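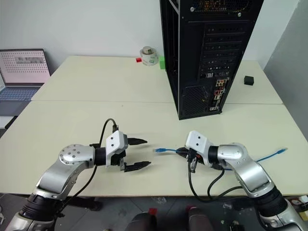
Kári Thoroddsen wrote to me after the last inspection that the list is too long for a small upstairs floor, and that a person who is tired will tick the last page without looking. I have thought about this remark for some time. I did not make the list shorter, but I changed the order, so that the exits and the heating come first, when the eyes are still fresh.

Print | E-mail
246 shares | 6 comments

Winter opening checklist, Brornton House, upper floor
Inspected 8 November 2021

How I mark: OK means I tested it myself. SEEN means I looked at it but could not test it. REPAIR means it must be done before the evening groups come back. My comment stands under each point.

EXITS AND STAIRS

1. Main door to the stairs opens fully and closes alone. REPAIR
It opens fully. It closes alone until the last hand's width, and then it stops. I believe the closer has lost its oil. Please do not help this door with a wedge. I found one again, a folded piece of carton, and I took it away.

2. Back exit opens from inside without a key. OK
I went out and in again two times. The handle is stiff, but a child could move it.

3. Stairs free of objects on both levels. REPAIR
A box of song books and one umbrella stand on the lower landing. The box was there in spring also. It is heavy, and I ask the choir to carry it together.

4. Handrail firm. OK
One screw near the top was turning, and I have tightened it. I will look at it again when the heating has been on for a few weeks, for the wood becomes dry and the screw may turn again.

5. Emergency lights stay on when the power is cut. SEEN
I could not cut the power, as the dentist downstairs had patients. The small green lamps are lit on all of them. The real test we must agree with the dentist, best in the early evening.

HEATING AND AIR

6. Radiators warm from top to bottom. REPAIR
The radiator beside the sink is warm at the top and cold at the bottom. The one under the long window is the opposite, so there is air in it. I let the air out and it became better, but I am not satisfied.

7. Portable heater: cable, plug and tip switch. OK
It is the Plundudo heater with the grey feet. I put it on its side and it went off at once. The cable has no cuts. It must stand 100 cm from curtains, coats and paper. Somebody has dried gloves on it. I ask in a friendly way that this does not happen again.

8. Air filter in the wall unit changed. REPAIR
We have a Filtico unit, and the old filter is dark like coffee. The new filters are in the cupboard under the sink, behind the buckets. I could not change it myself because the cover needs a thin key which I did not find. If you have this key at home, please bring it.

9. Carbon monoxide alarm beside the boiler. OK
I pressed the button. It is very loud, please warn the others before you test it.

ELECTRICITY

10. Wall sockets tight in the wall, no brown marks. REPAIR
The socket near the coat hooks moves when I pull a plug out. There are no brown marks. I put tape over it and wrote the word CLOSED. Tape is no repair, and the electrician is called.

11. Extension cords not connected one to another. OK
Better than last year! In the last winter I found two joined together under the rug, and I was truly afraid for a moment.

12. Kettle and hot plate. SEEN
The Chambi kettle is new, and I see no damage. The hot plate was locked in the cupboard of the seniors' group, and I looked at it only through the glass door.

FLOOR AND FURNITURE

13. Floor even, no lifted edges. REPAIR
The strip between the corridor and the kitchen is lifted at the left side. I went over it with my foot many times, and once my shoe was caught. A strip like this is small money, and a broken wrist is not.

14. Tables stand firm and legs lock. OK
I leaned on every table with both hands. If a table moves, first look whether the leg is locked, and only after this put something under it.

15. Chairs stacked no higher than the mark on the wall. OK
The mark is becoming weak. I will paint it again with a stronger color.

FIRE

16. Extinguishers in place, needle in the green part. OK
The needles are good. The one in the kitchen hangs a little too high for Mrs. from the seniors' group who asked me about it, and she is right. A lower hook is on my shopping paper.

17. Fire blanket can be pulled out with one hand. OK
I pulled it and folded it again. The folding took longer than all the rest of the kitchen.

18. Meeting place known to the group leaders. REPAIR
I asked two leaders, and I received two answers. The meeting place is the wall by the bicycle stand, across the yard. It is not the front gate, where the fire truck must come in.

FIRST AID

19. Box complete and reachable. REPAIR
Plasters are finished, and the burn gel is too old. The scissors have gone away, I suppose to the craft group, and I would be glad to see them again.

20. Emergency numbers beside the door. OK
The paper is new and the letters are large. The street address is also written on it, for in a bad moment one can forget even this.

TO DO BEFORE THE GROUPS COME BACK

Door closer: I call the firm.
Loose socket: electrician, already asked.
Floor strip: Kári has a good drill and has offered it.
Filter key: still looking.
Song books: the choir.
Plasters and gel: I buy them and put the receipt in the blue folder.

The points with REPAIR I will visit again at the end of November, with the same paper and a different pen, so that we can see which mark is old and which is new.

Print | E-mail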